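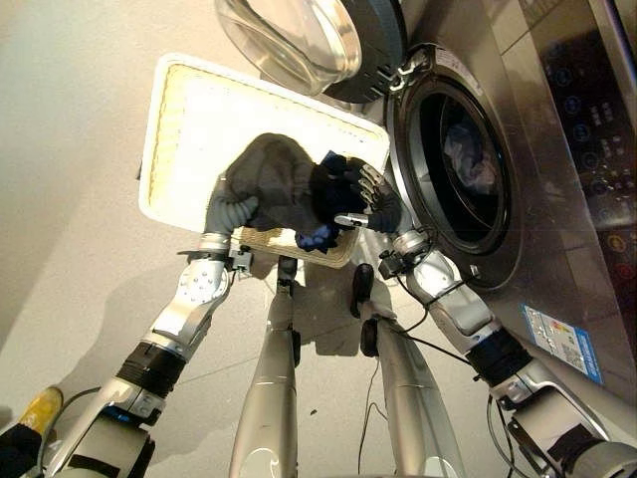 Front-loading washing machine with brushed steel front, door open, and a white rectangular tray held in front of it.

Groltedis Publishes Loading and Sorting Guidance for Front-Loading Washers

JARKUMUM -- Groltedis, a supplier of laundry room planning services for apartment buildings and small lodging operators, has released a revised edition of its guidance on the loading, unloading and daily care of front-loading washing machines. The document replaces the edition issued in May and applies to shared laundry rooms with between 9 and 15 machines.

The guidance covers three areas: the space in front of the machine, the handling of garments between washer and dryer, and the condition of the door assembly between loads. It does not address detergent selection or water treatment, which remain in a separate Groltedis publication.

Clear floor space is treated first. The revised text calls for an unobstructed zone in front of each washer, deep enough for the door to open fully and for a tray or basket to be held level with the lower edge of the drum opening. Storage racks, drying frames and folding tables are to be placed on the opposite wall. Where the room is too narrow for this arrangement, Groltedis recommends a folding table that can be secured upright while the machines are in use.

The section on garment handling has been rewritten. The previous edition assumed deep baskets set on the floor. The new edition gives preference to shallow trays with a raised rim, held directly at the opening during unloading. Small items such as socks, washcloths and pillowcases are moved in one transfer, and the rim limits the number that fall between the machine and the tray. Deep baskets remain acceptable for sheets and bath towels.

Users are also asked to check the back of the drum before closing the door. A single dark or muted garment can be difficult to see against an unlit drum interior, particularly in rooms where the ceiling light is behind the person using the machine. The guidance advises turning the drum by hand through one full rotation after the load has been removed. The same check is to be made before a new load is started, so that a garment left by the previous user does not go through a second cycle.

Door care takes up the largest part of the document. The rubber gasket around the drum opening is to be wiped with a dry cloth at the end of each day, with attention to the lower fold, where lint and water collect. The glass is to be wiped on its inner face. Hinges and latches are to be inspected for lint monthly and cleaned with a soft brush. Doors are to be left ajar overnight -- the previous edition allowed them to be closed after 10 p.m., and that allowance has been withdrawn.

Control panels are covered briefly. Operators are advised to post a printed card beside each machine listing the programs in general use, in the languages spoken by residents. The card should reproduce the symbols on the panel in the same order in which they appear on the machine. Energy labels and other factory stickers may be left in place or removed at the operator's discretion, but adhesive residue on a steel front should be cleaned with a mild soap solution and wiped in the direction of the grain. Abrasive pads are not to be used.

The revised guidance was prepared after a review of laundry rooms in the Dewulf and Tomeck residential complexes, which together contain 2000 apartments. The review recorded room dimensions, door clearances, lighting positions and the location of tables and shelving. Groltedis used the results to set the clearance figures in the appendix, which are given separately for left-hinged and right-hinged doors.

A one-page summary intended for posting on the laundry room wall is included with the full text. It can be printed in letter or tabloid size. Existing Groltedis customers will receive both documents with their next scheduled service report.

Availability

The guidance is available on request from the Groltedis planning office in Jarkumum. Printed copies are supplied in packs of 10. Requests for translated versions of the wall summary should state the languages required and the number of rooms to be supplied.

About Groltedis

Groltedis plans and equips shared laundry rooms for apartment buildings, dormitories and small lodging operators. Its services include room layout, machine placement, signage and scheduled inspection.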